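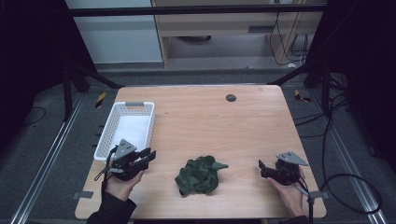 Laundry and Linens board > Folding, sorting, storage

Thread: Basket to the left or basket behind you when folding at a table?

gcaputo_44
Setting up a permanent folding spot on an old desk with a beech-look top. Corners are rounded, there is a grommet hole toward the back, height is standard desk height. I take green cloths out of the dryer in bulk, drop one in the middle of the table, find the corners, fold, stack. The basket is white plastic with lattice sides and sits on the left end of the table.

Problem is table area. The basket uses up a good part of the left end, so I end up folding on what is left. Do people keep the basket on the surface or put it on a stand behind or beside them?

ravel_ed
On the surface, left side if you are right-handed. Off the table means a turn for every piece. Over a full load that is a lot of turning.

northporch
Disagree. A stand at hip height costs you a quarter turn and gives back the whole tabletop. I use a Brirkar folding stand, 31 inches high, and the basket stays there for both in and out.

ravel_ed
A quarter turn both ways, per item. I would take the smaller table.

northporch
You are folding cloths. They need maybe two feet of width. For sheets I could see the argument going either way, but then you need the space more.

gcaputo_44
Mostly cloths, some hand towels. No sheets at this table.

Kirstin Hepburn
I ran the linen room at a small inn (the Niven) and we tested this in May because two of the staff could not agree. One load of napkins, same person, basket on the table and then basket on a cart to the left. The cart was slower by almost 2 minutes per load. With bath towels there was no difference worth writing down.

Bigger effect was how the item landed. A cloth dropped in a heap takes longer to open than one picked up by an edge on the way out of the basket. If you find one corner while your hand is still in the basket, the second corner is usually a short slide along the hem.

ravel_ed
Agree on the hem. Pinch, slide, stop at the stitching.

lintscreen
That only works on hemmed cloths. Mine are cut microfiber with no hem and the edge tells you nothing. I drop them flat, find a flap sticking out, pull that, and the rest opens.

Kirstin Hepburn
Fair. For unhemmed I would do the same. Pull the flap toward you and hold the heap down with the other hand or the whole thing travels.

northporch
Does the cloth slide on that top? Sealed desk surfaces are slick. I put a Wusten mat under mine and the drag made folding easier but smoothing harder.

gcaputo_44
Slides a little. I have not tried a mat. The basket slides more than the cloth does, at least once it is nearly empty.

lintscreen
Shelf liner under the basket, cut smaller than the base so it does not show or catch.

ravel_ed
Also turn the basket so the short end faces you. If it is rectangular you get back the difference between the long side and the short side in usable width. The handle ends up at the far end, so you pull the basket by the near rim.

northporch
That I agree with. It also means reaching farther for whatever is at the back.

Kirstin Hepburn
Tip it out halfway through the load and the back stops mattering.

gcaputo_44
Update, 2019-06-30. Turned the basket, added liner, kept it on the left. Enough room now for one open cloth and a stack on the right. The stack creeps toward the grommet hole, so I ordered a Prarach cap for it. Will try northporch's stand when I do the hand towels.

northporch
Measure the basket base first. The lip on that stand is shallow and a tapered basket rocks on it.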